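Start | Über uns | Projekte | Stellen | Kontakt

Sachbearbeitung Beschaffung und Investitionsplanung Robotik (m/w/d)

Teilzeit, 70 Prozent, Standort Stornasach
Beginn: Juli oder nach Absprache

Plomier plant und betreibt Spülküchen für Kantinen, Kliniken und Schulen. Im Bereich Abräumen und Sortieren arbeiten wir mit Roboterarmen am Tisch: Essensreste und Verpackungen vom Tablett nehmen, Geschirr in Körbe stellen. In der nächsten Planungsperiode sollen weitere Arbeitsplätze dieser Art eingerichtet werden. Für Einkauf, Budget und Terminplanung suchen wir eine Person, die mit Technikern und mit der Buchhaltung gleichermaßen sprechen kann.

Ihre Aufgaben

- Bedarf der Arbeitsgruppen aufnehmen und in Gerätelisten übersetzen (Arme, Greifer, Kameras, Halterungen, Kabel, Netzteile)
- Angebote einholen und vergleichen, auch Miete gegen Kauf
- Jahresbudget für Anschaffung, Ersatzteile und Wartung aufstellen und fortschreiben
- Verbrauchsmaterial nachbestellen: Tabletts, Geschirr, Spülkörbe, Behälter. Der Verschleiß ist höher, als die meisten Bewerber annehmen.
- Lieferzeiten überwachen, Wareneingang prüfen, Inventar führen
- Rahmenverträge mit unseren Lieferanten Zoltik und Huỳnh betreuen

Einzelbestellungen bis 2.000 Euro geben Sie selbst frei. Darüber zeichnet Benjie Ocampo, Leitung Technik, mit.

Das bringen Sie mit

- kaufmännische Ausbildung oder technische Ausbildung mit Einkaufserfahrung
- mindestens zwei Jahre Praxis in der Beschaffung von Maschinen, Laborgeräten oder Automatisierungstechnik
- sicherer Umgang mit Tabellenkalkulation, Kenntnisse in einem ERP-System von Vorteil
- Deutsch verhandlungssicher, Englisch für technische Datenblätter und Lieferantengespräche

Programmieren müssen Sie nicht. Sie sollten aber ein Datenblatt lesen können und nachfragen, wenn Traglast, Reichweite oder Schnittstelle nicht zum Vorhaben passen.

Wir bieten

- unbefristeten Vertrag, Gleitzeit, bis zu 60 Tage mobiles Arbeiten im Jahr
- Zuschuss zum Nahverkehr
- Einarbeitung durch Charito Tagle, die die Stelle bisher innehat und intern wechselt
- eigenes Weiterbildungsbudget

Der Arbeitsplatz

Ihr Büro liegt neben der Versuchsfläche. Ein Teil der Arbeit findet dort statt – Maße nehmen, Teile abgleichen, mit dem Team klären, was am Tisch fehlt.
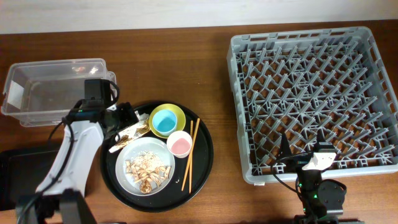

Abräumen eines Tabletts mit zwei Roboterarmen, rechts der graue Geschirrkorb.

In den ersten Wochen erstellen Sie eine Kostenaufstellung für einen solchen Tisch. Sie dient als Grundlage für den Investitionsantrag und soll Ersatzgreifer, Spülkörbe und Montagezeit getrennt ausweisen. Vorlagen aus früheren Anträgen sind vorhanden, müssen aber überarbeitet werden.

Bewerbung

Bitte senden Sie Lebenslauf, Zeugnisse und ein kurzes Anschreiben mit Gehaltsvorstellung als eine PDF-Datei über das Bewerbungsformular, Stichwort »Beschaffung Robotik«. Die Gespräche führen Leonora Quiambao (Personal) und Benjie Ocampo – das erste per Video, das zweite vor Ort mit Rundgang. Fahrtkosten für den zweiten Termin werden nach Beleg erstattet.

Fachliche Fragen beantwortet Thoa Thái, telefonisch am besten zwischen 9 und 11 Uhr.

Weitere Stellen
Servicetechnik Spülanlagen (m/w/d)
Werkstudium Lager und Inventar
Montage Fördertechnik, Stornasach
Initiativbewerbung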